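Section 4. Getting the Case Ready and Fitting the Main Parts

By now you have unpacked everything, checked it against the packing list in Section 2, and (we hope) found yourself a good bright place to work. This section takes you from a bare case to the point where you can set the processor in its socket. There is no hurry with any of it. Most people who come to the Griltus kit for the first time spend a good 60 minutes here, and if you want to stop halfway for a sandwich, the parts will wait for you.

What you will need: a medium Phillips screwdriver, the small bag of screws marked C, a soft cloth, and a shallow dish to keep the screws in. A saucer does nicely.

CAUTION: Do not plug anything into the wall during this section. If you are rebuilding an older machine, unplug the power cord and wait for any lights on the board to go out before you put your hands inside.

4.1 Laying the case down

1. Take off the side panel and put it somewhere it won't be stepped on.

2. Lay the case on its side with the opening facing up. Give yourself plenty of elbow room all the way round.

3. Find the motherboard mounting tray. It is the large flat sheet of metal that the board will sit over, and it usually has a square opening in it where the back of the processor area will end up.

4. Wipe the tray with your soft cloth. Little curls of metal from the factory like to hide in the grooves and corners. 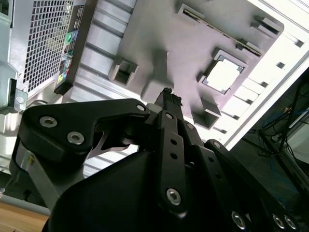
Figure 4-1. Mounting tray with its square CPU-area cutout.

5. Look for the raised standoffs on the tray. On some cases they are pressed into the metal, and on others they are small brass posts that you screw in yourself. Compare them with the holes in your board before going any further.

6. If your case uses the brass posts, tighten them by hand first and then give each one a gentle quarter turn with the tool from bag C. Please don't lean on it! The threads are fine and they strip more easily than you would think.

Note: A standoff with no matching hole in the board should be taken out and saved. Left in place, it can touch the underside of the board and cause a short.

4.2 Putting the board in

1. Touch a bare metal part of the case to let go of any static you have picked up from the carpet or a wool sweater. Do this again whenever you come back to the work after a break.

2. Hold the motherboard by its edges and lower it in at a slight slant, with the rear connectors going toward the back of the case.

3. Ease the connectors into their opening until the screw holes sit over the standoffs. If the holes are a hair off, lift the board and try again. Sliding it across the posts can scratch the underside.

4. Start every screw loosely before tightening any of them. Once they are all in, work from the middle outward and stop as soon as each one feels snug.

Note: Branwen Morgan, who went through the first draft of this guide with a kit on her own dining table, asked us to mention that a screw dropped under the board has to come out before you carry on, however much you would like to pretend you didn't hear it. Lift the board out and find it.

4.3 Checking before the processor goes in

With the board in place, take a few minutes to look everything over. It is much easier to reach things now than it will be once the cooler is on, so have a good look while you have the chance.

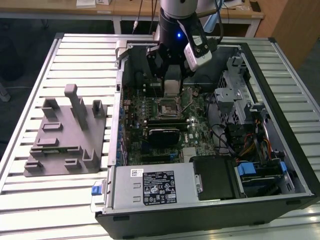 Photo: Mali Eynon / Narico

1. Find the CPU socket, a square metal frame with a lever beside it. Leave the lever alone for the moment and keep fingers, sleeves and cloths well away from the pins.

2. Look at the graphics card, if you have one fitted. It should sit level in its slot along its whole length. A card that is higher at one end needs to be pressed down again, gently, with a thumb over the slot.

3. Check that the power supply rests flat and doesn't rock when you touch it. Read the label on your own unit and make a note of its ratings on the record page at the back of this guide. You may be asked for them if you ever call us.

4. See that the rear fan can turn freely. Give it one slow push with a fingertip and listen for anything scraping.

5. Put any plastic covers or air ducts that came out of the case into one bag, and label it. They do go back in at the end, in Section 7.

CAUTION: Never open the power supply itself. There are no parts inside it for you to service, and it can hold a charge after it has been unplugged.

Once you are happy with all of this, turn to Section 5 for fitting the processor and cooler. If a screw or standoff is missing from bag C, ask for spare pack 964 and we will send you one.

Griltus Set-up Guide, revised August 2020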